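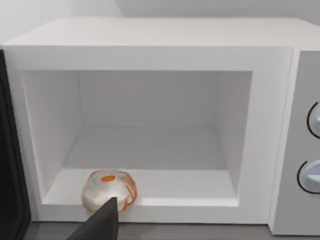 Vevero Kitchen Task Pack: six months in, what it cost us and would I buy it again

Short version: yes, with a smaller seat count and a much bigger line for compute. Longer version below, typed between meetings, sorry for typos.

What we bought

Vevero sells a simulated kitchen for training robot arms. You get the rooms, the appliances, a pile of food and dishes, a handful of stock arms and grippers, and a task list (open the microwave, take the item out, turn the knob, close the drawer, and so on). You bring your own policy code and your own graphics cards. We got the Kitchen pack with 3 seats. No bathroom pack, no garage pack. The garage one looked thin in the demo anyway.

We're a small team doing pick and place for reheating and meal prep counters. Real arm is an Ebihara, bought the year before, and it was costing us more in broken fingers than I'd budgeted for the whole of spares. So the question I had to answer for the purchase request was simple. Does sim time take enough wear off the real arm to pay for itself.

Price

671 dollars per seat per month on the annual plan. More if you go monthly, and the monthly plan doesn't include the scene editor, which you will want by week two. Budget for annual or don't bother.

Custom gripper import is extra. 318 dollars one time, per gripper. Not on the pricing page when we bought. Found it on the quote. They did get ours loaded within a couple of days and the finger shape came out right, so fine, but put it in your spreadsheet now. If you have two end effectors you pay it twice.

Support is included up to a point. Email only. Answers come back same day in the morning, next day if you write after lunch.

The appliances

Good, mostly. The microwave is the one we've used hardest. Plain white box, door hinged on the left, two round knobs stacked on the right. Door swings properly and the hinge drag can be set. Knobs take torque settings too. The cavity is very bare, no turntable, smooth walls, and our perception person was unhappy with that at first. Real microwaves have a glass plate and a ring and all kinds of shiny junk. White item on white floor is also a nasty contrast problem, so if your cameras already struggle with that, plan for it.

We ended up adding a plate ourselves in the scene editor. Took an afternoon. Should of been in the box.

Fridge and oven are decent. The drawers are too perfect, they slide like they were oiled this morning. Turn friction up.

Food items

Mixed. Rigid stuff is great. Small wrapped things look okay, wrinkly plastic-ish edges, bits of orange color on them, and they throw a sensible shadow. But as far as I can tell from our runs they behave as one solid lump. Wrap doesn't crinkle or snag. On the real counter half our failed grasps are the wrap catching on the finger. So a reach and push policy transfers fine and a pinch policy comes out of sim way too confident.

If your work is mostly soft packaging, get a trial first and test that one thing. Lundano has a deformables add-on that's supposed to handle film and bags. We priced it, couldn't afford it this year, can't tell you more than that.

Compute, the part I got wrong

I budgeted for one workstation. Dumb. Vevero runs on one card, sure, and for building scenes and poking at things that's all you need. For training you want a lot of copies running at once and that is where the money goes. With cameras on, we got 60 parallel kitchens on our card before it fell over. The demo had loads more but that was without camera rendering. Ask them which number they're quoting you.

We rented time from Nedimine for the big runs. Works okay, images were ready to go, no fiddling with drivers. But over the first quarter the rental bill passed the software bill, and I had to go back and ask for more, which I do not recommend as an experience. If I was writing that request again I'd put compute as its own line at least equal to licenses, and then argue it down from there.

Also storage. Camera logs are huge. We record depth plus color plus joint states and we ate the shared drive in April. Decide early what you're keeping.

Staff time

No license page lists this one. Figure one engineer mostly gone for the first month: importing the arm, matching camera positions, getting gripper speed to look like the real thing. After that it settles to a day a week or so. Docs are okay. The section on camera calibration has a wrong sign in the sample config (pitch), check yours before you lose an evening to it like we did.

Seats: 3 was too many. One person builds scenes, everyone else just launches jobs, and launching jobs doesn't use a seat. We're dropping to 1 plus a spare at renewal. Sales did not bring that up.

Did it save the real arm

Finger breakage is down a lot. I don't have a clean number because we also changed the finger material partway thru. What I can say is that door and cavity work, where the gripper used to knock the lip on the way in, now gets worked out in sim first and the Ebihara only sees it once the path is sane. Spares order this half was small enough that finance asked if I forgot something.

Still need real hours. We plan on sim for reach, approach angle, doors, knobs. Real arm for anything that squishes or has film on it. Anyone telling you to skip the second part is selling seats.

Good
Doors and knobs, adjustable physics on both
Custom gripper came in accurate
Scene editor easy enough for non-sim people
Launching jobs needs no seat

Bad
Gripper import fee hidden until the quote
Wrapped food acts solid
Bare interiors, add your own clutter
Parallel count drops hard with cameras on
No phone support

What I'd put in a request today

Two seats, annual. One gripper import per end effector. Compute line at least equal to the seats, rented for the first two quarters, then look at buying a card once you know your real usage. Storage. One engineer for a month. A small pot for asset work, either a contractor or somebody's afternoons, because you will be adding plates and clutter. Keep your spares budget where it is for the first half, don't promise the savings up front.

Rating: 4 out of 5. Would be higher with the wrapper thing fixed and an honest price page. Renewing in the fall, on fewer seats, and I'll update this if they change the tiers again.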